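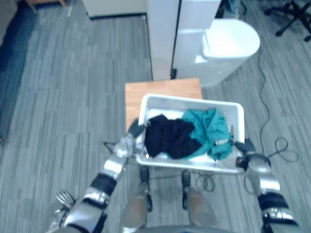 Grastska Shallow Laundry Basket, White

Rectangular open basket for carrying and sorting small loads. White plastic, one-piece molding, rounded rim on all four sides. Supplied assembled. No lid, no wheels, no liner.

Model: Grastska 26
Color: white only
Length at rim: 600 mm
Weight, empty: 700 g
Wall and base thickness: 3 mm
Pack quantity: 1

Intended use

The Grastska 26 is a carrying basket, sized for one person to move a part load between the washer, the dryer and a folding surface. The shallow wall keeps garments in a single layer or close to it, so a dark item and a colored item can be laid side by side and picked out without emptying the basket. For a full family load, use the deeper Wisaritz model, which shares the same rim profile but does not nest with this one.

It is not a hamper. Laundry left in it for several days will dry unevenly and may crease along the base.

Rim and handling

The rim is the lifting point. It is rounded along its full length and has no sharp lower lip. Lift with one hand on each short side or each long side, whichever suits the doorway. Lifting by a single side is possible when the basket is empty but twists the wall under load and is not covered by the warranty.

Keep the load below the rim. Sleeves and towel corners hanging over the side tend to catch on appliance doors and table edges.

Placement

The base is flat and can stand on tile, vinyl, wood or low-pile carpet. On carpet tiles it will not slide freely – lift it, do not push it. The basket can be set on a small table for folding provided the full base is supported. Do not stand it on top of a running washer or dryer. Keep power cords clear of the walking path when carrying, as the basket blocks the view of the floor directly in front of the feet.

Do not place against a heater or use as a step. Maximum ambient temperature is given on the care sheet in the carton.

Cleaning

Wipe with a damp cloth and mild dish soap. Rinse and dry. Solvent cleaners and abrasive pads will dull the surface. Dye transfer from wet dark cotton can mark white plastic if left overnight; diluted bleach removes most of it when applied the same day. Test on the underside first. Not dishwasher safe.

Storage

Baskets of the same model nest. When stacking more than a few, put a sheet of paper between them or they will grip at the corners and have to be worked apart. A single basket can be stood on its long side between a cabinet and a wall.

Compatible items

Kubiak mesh liner, size S. Hooks over the rim at the corners. Remove before cleaning.
Avach clip-on label holder. Fits the long side only.
Wisaritz drip tray. Does not fit this model; listed here in answer to repeated inquiries.

Changes to this model

The earlier version had slotted hand holds in the short sides. These were dropped in December and the rim was widened to compensate. Both versions carry the number 26 and will nest, with the slotted version at the bottom. Liners bought for the earlier version still fit.

Ordering and returns

Unused baskets may be returned in the original carton. Cracks along the rim or base under normal carrying are covered; discoloration is not. Trade orders go to Hedvig Bakke, spare parts and warranty claims to Bronisława Bednarek. Give the model number and state whether the basket has slotted hand holds.

Page revised 5th September.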